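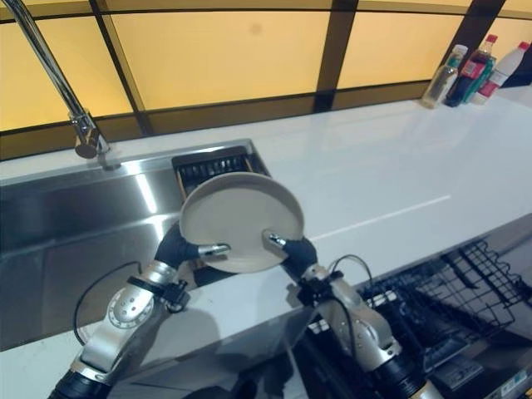
Assiette plate Sinorden, beige pâle

Mars - par la rédaction de Clukance

L'assiette Sinorden est une assiette ronde de tous les jours, d'un beige très clair, avec une surface mate. Le fond est plat et le bord est seulement un peu relevé. Nous l'avons choisie pour les cuisines où la vaisselle est lavée à la main et rangée tout de suite, car elle se prend facilement par le côté et elle ne pèse que 300 grammes.

La couleur va bien avec un plan de travail blanc et un évier en inox. À la lumière du matin elle paraît presque crème, le soir elle devient un peu plus chaude. Les pièces d'une même commande viennent toujours de la même série, mais une petite différence de ton reste possible si vous complétez votre service plus tard.

Entretien

Lavez l'assiette avec une éponge douce et un produit vaisselle ordinaire. La finition mate demande un peu plus d'attention qu'une finition brillante : les couteaux peuvent laisser des traits gris, qui partent avec une pâte de nettoyage sans grains. Ne laissez pas sécher la sauce tomate ou le curcuma pendant la nuit. Le lave-vaisselle est permis, au programme court de préférence.

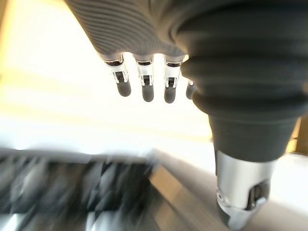

Pour le séchage, nous conseillons de poser les assiettes debout, avec un espace entre chacune. Un égouttoir à fentes placé dans la cuve convient très bien. Notre modèle Vadeo, vendu séparément, accepte 11 assiettes de cette taille. Si vous les empilez encore humides, une trace ronde peut se former sur le fond - elle disparaît au lavage suivant.

En pratique

Vendue à l'unité ou par lot de deux
Prix à l'unité : 13 euros
Four à micro-ondes : oui
Four traditionnel : non
Garantie : 2 ans contre les défauts de fabrication

Les anciens clients de la gamme Pfeiffer nous demandent souvent si les deux services peuvent être mélangés. Les assiettes Pfeiffer ont un bord plus haut et s'empilent mal avec celles-ci, il vaut donc mieux faire deux piles. Le bol et la petite assiette Sinorden sont attendus pour septembre, dans le même beige.

Partages : 11 | Commentaires : 2

Clukance, vaisselle et cuisine | Contact | © Clukance, tous droits réservés | Retour en haut de page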